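Storing Card Strips on a Shared Bench: Rack Layout and Handling

Project report, Lensa Kumsa
Workshop practice module, second year

Summary

This report covers a small storage project carried out on the shared bench at the Garside building. The bench is used by several student groups, and the thin card-like strips that each group works with had been kept in envelopes and drawers. The aim was to move them into slotted racks, agree on a way of handling them, and see whether finding a particular strip got any faster. The budget was $425.

Background

The strips are long and narrow and bend easily along their length. In envelopes they rubbed against each other, and the labels at the ends wore off. A group that needed one strip usually had to take out the whole set, spread it over the table, and put it back afterward. Sets got mixed this way. At the start of the project the shared store held 3000 strips, and the log sheet for the previous term listed 100 cases in which a strip was marked missing and later found in another group's drawer.

Two earlier attempts had been made to fix this. The first used plastic sleeves in a binder, which held the strips flat but made them slow to remove. The second used a foam block with cuts in it. The cuts opened up after a few weeks and the strips leaned over.

Choice of rack

We looked at two types of rack. The Dillthorpe rack has wide slots and takes strips of any thickness, but a thin strip tips to one side and touches the next one. The Bundier rack has narrow slots set close together, so a thin strip stays upright. It costs more per slot. We chose the Bundier rack for the thin strips and kept one Dillthorpe rack for the thicker ones, which are few.

The racks were placed along the back of the table at first. After two weeks they were moved toward the middle, where a person can reach them from either side. Trays stay near the racks so that a strip being checked has somewhere to go other than the bare tabletop.
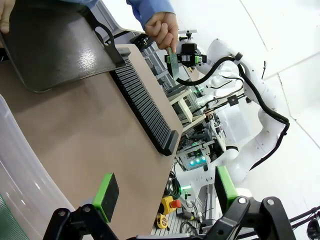

Garside building, Graltbridge, August

The handling rules were written during the summer session, when the bench was quiet. They are taped to the wall by the door and are short:

Hold a strip by the edges, near one end.
Take one strip at a time from the rack.
Look down the slot before putting a strip in.
Lower it straight. If it catches, lift it out and start over.
Do not leave strips lying on the table overnight.

A long rack with closely spaced fins is hard to use at first. The fins all look alike, and it is easy to put the lower corner of a strip in one slot and the upper part in the next. The strip then sits at a slant and takes up two places. We tried marking every tenth slot with a dot of white paint on the outer edge. This helped, but the paint flaked and had to be redone once. Thin tape would probably be better.

The table itself has a plain beige top, and dark racks show up well on it. A pale strip set down flat does not. Two strips were overlooked at the end of a session for this reason and were found the next morning.

Sorting the old stock

Moving the strips out of the envelopes took longer than planned. We had allowed one week and needed 4. Most of the extra time went into labels that could not be read. These strips were put in a separate rack and checked against the original lists, one list at a time. Strips that were bent or split at the end were taken out of use.

Results

At the end of the summer session every strip had a slot number, and the log sheet had a column for it. Groups reported that they could find a strip without taking out the rest of the set. No strip was marked missing during the session, though fewer people were using the bench than in term time, so this may not hold. The full budget was spent, mostly on racks.

Problems remaining

The racks have no covers, and dust settles between the fins. A soft brush gets most of it out, but the bottoms of the slots are hard to reach. The cables on the workbench also need a better place. They get coiled up and set down wherever there is room, and on busy days that leaves little clear surface for sorting. A row of hooks under the table edge has been suggested.

The slot numbers are kept on paper only. A copy should be typed up before the autumn term, and the group that takes over the bench should check it against the racks before adding any strips of their own.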